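Four and a Half Stars: Reading Reviews Before You Buy
Speaker notes, Hesusdale evening talk. Leave the title slide up while people find seats.

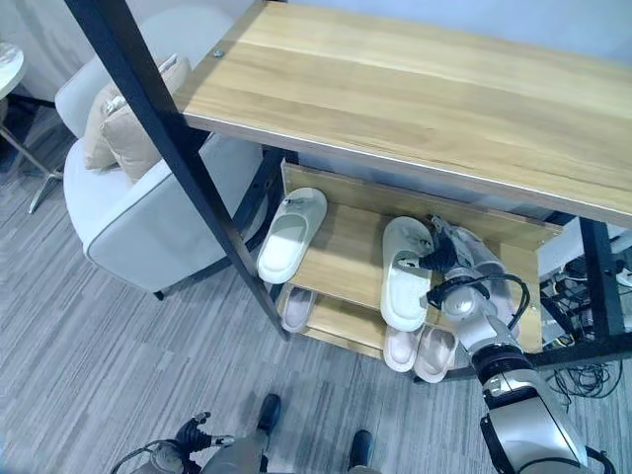

Somebody at the last talk told me that every review online is fake now, so the only sensible thing is to ignore the lot and buy whatever is cheapest. Start with that remark. Ask for hands: who agrees? Expect plenty.

My answer: I don't buy it. A lot of reviews are worthless, but most of the worthless ones were written by real people who meant well. Fraud gets the headlines. Boredom, timing and good manners do more damage.

SLIDE 2 – the number next to the stars

The shelf on the title slide is an ordinary piece of hall furniture. Light wood top, black metal legs, slanted tiers for shoes. Think of how you'd shop for a thing like that. You'd sort by rating, then look at how many people voted.

Now put up the Wadow listing. 2,697 reviews, four and a half stars. Pause and let them be impressed.

Then ask what was reviewed. Scroll through slowly. Wadow sells the bench in three widths and two finishes, and all of them share one page. The older reviews talk about a drawer. The bench has no drawer. My guess is that the page used to belong to a different bench and the stars came along when the model changed. I can't prove it, and I should say so out loud. But the drawer people are in the average, and so is the man complaining about a lamp.

If anyone asks whether that's allowed: depends where you live, and I'm not a lawyer. Move on.

SLIDE 3 – when people write

The email asking for a review arrives soon after the box does. What can you know about a bench by then? Whether it came, whether the screws were in the bag, whether it looks nice. Fine things to know. They tell you nothing about the second winter.

Read the three short ones aloud:
"Haven't built it yet but looks great."
"Fast shipping!!"
"Gift for my sister, I'm sure she will love it."

All five stars. Don't be snide about these, the last time I did it the room went cold. They answered the question they were asked. The trouble is with the shop that adds them up and calls the total quality.

SLIDE 4 – the Herner panel

Herner sends products out free to a panel of testers and prints "independent tester" under each name. They say the testers can write whatever they like. Maybe so. I read 10 of the panel reviews for one kettle and the harshest complaint in any of them was that the cord could be longer.

Be careful with this one. Ten is a tiny sample and I picked the kettle because I own it. If I'm going to stand up here and complain about bad evidence I had better admit mine is thin. What I will say is that a person who wants the next free kettle has a reason to be polite about this one, and no one has to tell them so.

Possible question: are paid magazine tests any better? Sometimes. Look for how long they kept the product and who paid for it. If the article doesn't say, assume a short time and the maker.

SLIDE 5 – the one-star pile

The usual advice is to skip to the one-star reviews since that's where the truth is. I used to give that advice. I've cooled on it.

Chamoun is the case I use. Same desk chair, sold on its own site and through a big marketplace. Nearly all of the one-star reviews on the marketplace side are about delivery. Wrong porch, crushed box, driver didn't ring. Angry people are no more careful than happy ones.

What I look for now is the same fault, described in different words, by people who have had the thing a while. "Arm came loose in August" and "left armrest wobbles, tightened it twice" are worth more to me than a page of "JUNK". Three-star reviews tend to have more of this. Not always. If you sort by three stars and find nothing, you've lost five minutes.

SLIDE 6 – big numbers, small numbers

Two listings side by side. One with 1,000 ratings at 4.4, one with 700 at 4.6. Which would you pick?

Let them argue. Someone will say the first one is safer because more people voted, and someone will say higher is higher. Then show the next click: the first is mostly stars with no text at all, and the second offers a discount code for leaving a review. I wouldn't pick either on that basis. I'd want the size, the weight limit, the return terms and whether spare parts are sold, and every one of those is on the page in plain sight, below the stars, where people stop reading.

(If short on time, cut this slide and go to the handout.)

SLIDE 7 – what I do myself

Keep it quick. Sort by newest. Search the reviews for "months" and "year". Look at buyers' photos if there are any, and check they show the same product – you'd be surprised how often the handles are different. Read the return policy before the praise.

And the part people don't like: for anything under the price of a decent dinner I don't do any of this. I buy it and take my chances. An hour of detective work on a dish rack is a bad trade.

I have no evidence that my method gets me better furniture. I've still ended up with a wobbly bookcase. Say that too, if the room is friendly.

Questions. Leave the handout on the table by the door, and take the adapter home this time.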